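Preguntas que me hacéis sobre mi escritorio

Desde que conté en el blog que había cambiado de mesa me llegan siempre las mismas dudas, así que las junto aquí y voy añadiendo cuando sale alguna nueva.

¿De dónde es la mesa?
La encargué en Madano, una tienda pequeña que trabaja por pedido. Me atendió Ruwan Munasinghe, que tuvo una paciencia infinita con mis cambios de medidas (¡perdón otra vez, Ruwan!). Tardó 9 días en llegar.

¿Cuánto mide el tablero?
126 cm de ancho. Yo quería más, pero entonces no se abría bien la puerta y mi hermana me quitó la idea de la cabeza.

¿Por qué madera clara?
Porque la anterior era negra y se veía hasta la última mota de polvo. En tono roble claro limpio una vez por semana y tan contenta. Eso sí, los cercos de las tazas se notan, usad posavasos.

¿Con qué la limpias?
Un paño de microfibra apenas húmedo y otro seco detrás, siempre en el sentido de la veta. Nada de amoniaco ni de estropajo, ni siquiera por la parte verde "suave". Para las manchas de boli me va bien la goma de borrar de toda la vida.

¿Dónde enchufas todo?
En una regleta blanca pegada al canto, por debajo del tablero. Fue idea de mi amigo Gayan Cassim y es lo mejor que he hecho en esta casa, ¡se acabó gatear buscando el enchufe! Antes de fijarla sentaos y cruzad las piernas, que yo la puse primero en el centro y me dejé una rodilla.

El tablero y la regleta salen en la primera foto.

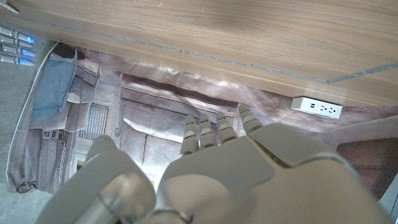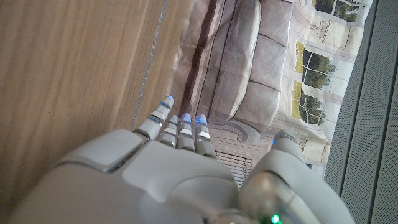 ¿La regleta aguanta solo con adhesivo?
La mía va con cinta de doble cara de la gorda y lleva puesta desde marzo. Desengrasad antes la madera, apretad un minuto largo y no enchuféis nada hasta el día siguiente. No colguéis de ahí cargadores pesados.

¿Y la silla?
Sigo buscando. Acepto sugerencias en los comentarios, sobre todo si no tiene ruedas.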